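Clothes Rail and Hanger Check — January round, with comments
Daritine lettings, small wardrobe corner
Done on Tuesday, January 2, 2024
Sheet no. 1431

I love this check. It is the smallest one on our list and the one people skip most, and yet a little free-standing rail has joints, feet, clamps and a load, just like its bigger cousins. Tick, cross or "watch" for each line, then write what you found in the space after it. Please do write something, even two words!

1. Position of the rail
Stands on a flat floor, near a wall, with room to lift a hanger off from the front.
TICK. The rail is up against the blue brick-pattern wall. It really is a cheerful corner, what with the flowery floor.

2. Floor in front of the rail
Clear of bits, crumbs, threads and anything that could get trodden into a scarf.
CROSS. Small dark specks on the floor in front of the rail. Sweep before anything long goes back on the bar, please, and look under the crossbar while you're down there.
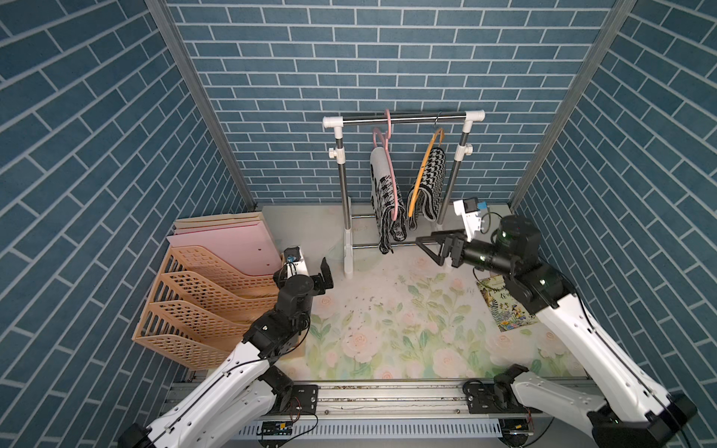

Sulemana desk added on the shared sheet that specks should only be a "watch" unless they could mark the fabric, and asked if we could have a separate line for fluff. Good point about the fluff, I'll put it on the next version. I'm leaving the cross, though — pale knits show everything, and it takes a minute with a dustpan.

3. Top bar and end joints
Bar pushed fully home at both ends. White plastic joints free of cracks and whitening. Run a fingertip all the way round, as hairline splits are easier to feel than to see.
TICK. Both joints sound. The chrome has come up beautifully with a dry cloth.

4. Clamps on the uprights
Hand tight, level with each other, no slipping when the bar is pressed down gently.
WATCH. The left one took a quarter turn more. Hand tight means hand tight, so no pliers.
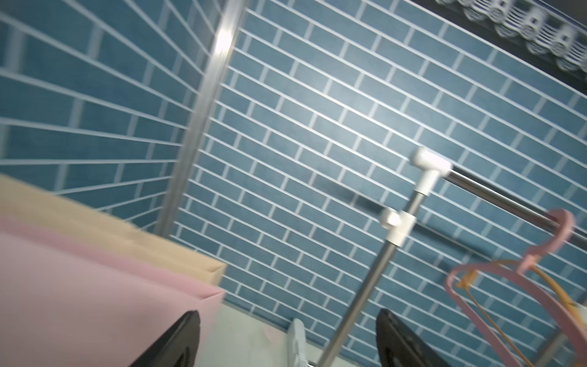
The same goes for the lower joints, which get knocked by feet and vacuum cleaners. If a clamp needs tightening at two checks running, order a new one from Barnavis (their bag of 9 is plenty) and note it on the sheet. Don't pad the joint with tape! It hides cracks, and the next checker has to peel it all off.

5. Hangers
No sharp ends, no splits at the neck, hook still a proper hook. Shoulders smooth enough not to catch a knit.
TICK for the pink one and TICK for the orange-yellow one. Bright hangers are a joy on this job, you can say "the pink one" and everybody knows.

6. Knitted items
Hung so that they stay clear of the floor, folded evenly, nothing snagged on the hook. Check one item at a time and put it back before you start the next.
TICK. Black-and-white houndstooth, very smart. Look closely where the fabric crosses the hanger, as pulls tend to start there.

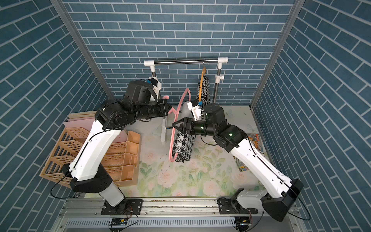

Line 6: houndstooth on the pink hanger, with the yellow hanger on the rail behind.

7. File tray and paper items beside the rail
Tray steady on its base, perforated sides unbroken, nothing leaning where it could slide towards the rail.
WATCH. Tray fine. The pink and beige paper things next to it could do with standing straighter.

8. Mats and rugs
Lying flat, corners down, edges not fraying. Nothing left on top that could be stepped on.
CROSS. The rug itself passes, and I am very fond of the smiley faces. A hanger lying across it does not pass.

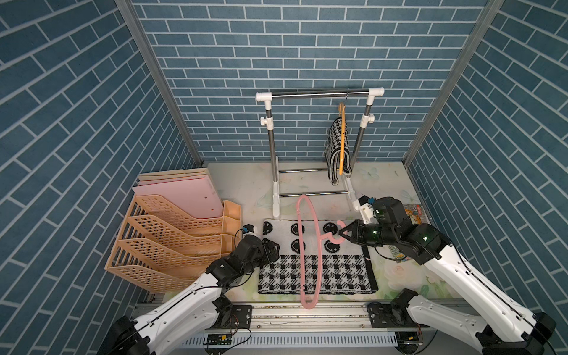
Hangers go back on the bar as soon as they're empty, please. A plastic hanger underfoot can skid or snap, and both have turned up in our accident book. If there's no room on the bar, use the hook box on shelf 623.

9. Gentle push test
One hand at the end of the top bar, light push sideways, let go. The rail should settle at once with all its feet down.
TICK. Lovely and steady. I did it 2 times to be sure, once with the items on and once without.

To do before the next round
Sweep in front of the rail.
Left clamp, look again.
Straighten the paper items.
Add a line for fluff.

The Wakano flat is next on the list and has the longer rail, so bring the step stool. Blank sheets are in the green folder by the door.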